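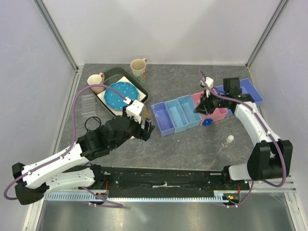 Gripper Comparison on the Two-Arm Tabletop Cell: Report on the First Round

Treltthorpe Laboratory Newsletter, May 24, 2018

The Handling Group has completed the first round of its gripper comparison on the two-arm tabletop cell. The work began in April and was intended to settle one practical question: whether the laboratory should continue with the Trurel parallel gripper on both arms of the cell, or move to the newer Clastuseo gripper before the next set of tasks is written. A full account of the measurements is held by the group and may be requested by any member of staff. The present item gives the main results and sets out what will follow.

Scope of the work

The comparison was limited to tabletop tasks with ordinary household goods. Members of the laboratory will recall that the previous year's tests were carried out with machined test blocks, and that several project leads found the results hard to apply to their own work. The object set was therefore drawn up again from the start. It now includes mugs with handles, a patterned octagonal plate, a clear compartment tray, plastic bottles, small block-like pieces and a set of open plastic bins. The bins serve both as places to put things and as objects to be moved.

Each gripper was tried in 500 attempts, divided among the objects according to a schedule agreed in advance. An attempt was counted as a success when the object was picked up, carried to its assigned place and released without help from the operator. Attempts stopped by a fault in the arm or the software were set aside and repeated. Attempts in which the object was lifted and then dropped were counted as failures, whatever the cause of the drop.

Both grippers were driven by the Hoani controller, which has been in use on the cell since it was commissioned. The same control settings were kept for the two grippers wherever the hardware allowed. Closing force was the one exception. The Clastuseo gripper does not accept the lowest setting used with the Trurel model, and a slightly higher value was chosen for it after a short series of trials.

Results

Over the full object set, the Trurel gripper completed 77 percent of its attempts and the Clastuseo gripper completed 79 percent. The group does not regard a difference of this size as sufficient ground for a change of equipment. The results for individual classes of object are of greater interest and differ more clearly.

Mugs were handled well by both models when approached from above with one finger inside the rim. Grasps on the handle were less dependable. The Trurel fingertip is wider and tended to push the mug around before the jaws had closed, most of all when the mug stood close to the side of a tray. The narrower Clastuseo fingertip entered the handle more easily, though it also allowed the mug to swing once it had been lifted.

The plate proved to be the most difficult object for either gripper. A plate lying flat offers very little edge to take hold of, and a jaw that points straight down will generally meet the surface on which the plate is resting. A soft board placed beneath the plate improved matters for the Trurel gripper, whose fingertips could press into the board a little before closing. It made no clear difference for the Clastuseo gripper. The group proposes to treat flat dishes as a separate task in the next round — one in which both arms may be used, with the first tipping the plate and the second receiving it.

Bins were lifted by one wall in every case. Empty bins gave no trouble to either model. When bins were placed side by side with their walls almost touching, the thicker Trurel finger often caught the neighboring bin and shifted the whole row. Staff planning tasks with closely spaced containers should bear this in mind when they choose their spacing.

Bottles lying on their sides were picked up reliably by both grippers. The remaining failures in this class came mostly from the vision stage, which placed the center of a clear bottle too far toward the cap. The same weakness was found with the clear compartment tray. These failures were counted against the grippers under the rules of the comparison, but they should be read as a finding about the cameras.

Cables and mounting

A good deal of time in the first weeks was given over to cable routing. The cable to each gripper must follow the links of the arm without limiting the wrist, and a cable that is too short will pull on the gripper at full reach. One that is too long may hang into the work area and be seen by the cameras as part of an object. The present arrangement leaves a free loop above the gripper and runs the cable along the links, with further slack looping out near the base. It has performed adequately. Operators are asked to check the loop by hand at the start of each session, with the arms stopped, and to report any wear on the outer cover.

Changing from one gripper to the other on a single arm now takes 18 minutes, including the check of the tool center point. This figure applies to an operator who has done the change before. New operators should allow more time and should have the written procedure open on the bench.

Remarks from the Handling Group

Bevan Maihi, who led the comparison, has asked that the results be used with some care. "The two models are close enough that the choice should depend on the task," he writes in the group's report. "A project that works mainly in narrow spaces will be better served by the slimmer finger. A project that presses down on soft surfaces will probably prefer the one we already have." He adds that the fingertips wore unevenly during the trials, and that a worn tip lowered the success rate on small blocks well before the damage could be seen by eye.

Next round

For the time being, the Trurel gripper remains the standard fitting on the cell. The Clastuseo gripper will be available on request for either arm. The second round will examine mixed fitting, with one model on each arm, and will repeat the mug and plate tasks with the revised approach angles. A second overhead camera is also to be tried for clear plastic objects.

Project leads who wish to have particular objects added to the set should send them to the Handling Group with a note of the task for which they are intended. Objects should be clean, in common use and easily replaced if broken. Glass and sharp metal items cannot be accepted for this round. Requests for time on the cell should be made through the usual booking sheet, with the required gripper named for the left and the right arm.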